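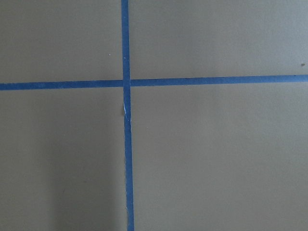 *Two strips of blue tape, crossed on a grayish-beige surface. Zaltmont calls the method "zone sorting."*

**Fodthorpe's $4000 answer to clutter is a cross of tape**

3 Jul 2022

The town of Fodthorpe has agreed to spend up to $4000 on a pilot program that teaches residents to organize their work surfaces by dividing them into four parts with painter's tape.

The contract went to Zaltmont, a home organizing firm based in Lerkent. It covers 24 evening classes at the Delacroix Building, a printed workbook and the tape itself. Classes open to anyone with a Fodthorpe address, and 722 households on the town's recycling list have been mailed an invitation.

The method is simple enough to fit in a sentence. You run one strip of tape up and down, run a second one side to side, and give each section a job: things to keep, things to fix, things to give away and things to decide on later. Every object on the surface has to land in one of the four before you get up.

Zaltmont's brochure says the cross "resets the way a household sees its stuff." It does not say how the firm knows this. Asked for any study or follow-up survey behind the claim, founder Marcus Ferreira sent over nine customer comments, all of them glowing and none of them dated.

"People walk in with a pile and walk out with a plan," Ferreira said in a phone interview. "The tape makes you commit. You can't slide the mail two inches over and call it done."

He was less definite on what happens a month later. The firm has not gone back to past customers to check, he said, though it hopes to start doing so with the Fodthorpe group.

Alaric Pennington, who sits on the town board and cast the only vote against the contract, said he had tried the method on his own desk after reading the proposal.

"It took me five minutes and I didn't need a class," Pennington said. "The decide-later corner filled up first. I could have told you that before I put the tape down."

There is also the question of shape. The brochure talks about "four equal zones," but the sections in the taped layout shown are plainly different sizes, with the crossing set left of center and toward the top. The strips are not square to the frame either. Ferreira said equal zones were never a hard rule and that the wording would be fixed in the next printing. He added that most people need more room for the things they keep – a fair point, but one that appears nowhere in the current workbook.

The supply budget may draw questions too. Painter's tape is cheap, and most residents who have ever painted a bedroom probably own half a roll. The proposal does not break out how much of the money goes to materials and how much to instruction. The town clerk's office said an itemized list had been requested but had not arrived.

Supporters on the board argued that the cost is small next to what Fodthorpe pays to haul away unsorted household junk. That may be so, but the proposal sets no target for reducing it, and haulage figures are not among the things Zaltmont has been asked to report.

The firm is due to deliver attendance numbers and participant feedback in November, when the board will decide whether to renew. Sign-up sheets are at the front desk of the Delacroix Building, 1712 Main Street. Participants are asked to bring their own pile.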